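About Us

Hello, and welcome to Gakine! I'm Jabari Ondieki, I'm dad to Neema and Tobias, and I run a Saturday playgroup for fathers, grandads, uncles and whoever else has been handed a small person and a bag of snacks.

I should say how it started. When Neema was born I took the long half of our parental leave, and by the second month I was talking to the kettle. My wife had her antenatal friends and a phone that never stopped buzzing. I had a pushchair with a squeaky wheel (still squeaks) and a very good knowledge of the number 30 bus route. I did try a few of the weekday groups and people were perfectly kind, but I'd usually end up in a corner helping with the chairs.

So one October I put a card up in the window of Rathnayake, the bakery at the bottom of our road, saying I'd be in the church hall on Saturday at half past nine if any other dads fancied a coffee. Two came. One of them thought it was a five-a-side thing and stayed anyway! The week after there were four of us, and by Christmas we'd had to ask for the bigger room. 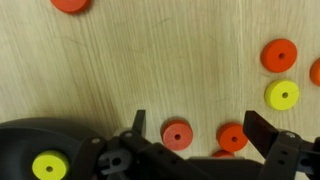
We've kept it very simple since then. Doors open at half past nine, there's free play until half ten, then toast, then a song or two which I lead badly and at great volume. Babies and toddlers are both welcome, and older brothers and sisters can come along as long as they don't mind being climbed on. It's £2 a family, and if that's a stretch just walk in, I never look in the tin until the end.

People ask whether mums can come. Of course they can, though a fair few have told me they'd sooner have the lie-in.

Last year we raised £900 with a sponsored pushchair walk along the canal, and it went on a new set of soft mats, a proper changing table and a coffee machine that I'm slightly too fond of. Tobias did the whole walk asleep and woke up at the finish line furious. The online shop Jitesell gave us a box of rain covers for the day, for which I'd like to say thank you again, as it absolutely poured.

We also have a Tuesday evening chat called Trorport, grown-ups only, upstairs at the hall. It began as a joke name on our group message and it stuck. Some weeks it's sleep training and weaning, some weeks somebody's having a rough time and we talk about that, and some weeks it's just crisps. New faces are always welcome and you don't have to say a word if you don't want to.

We're closed on Saturday of the Easter weekend and any time the hall is booked for a wedding. I put changes up in the bakery window, same spot as the first card.

Page last updated 14th April, during nap time.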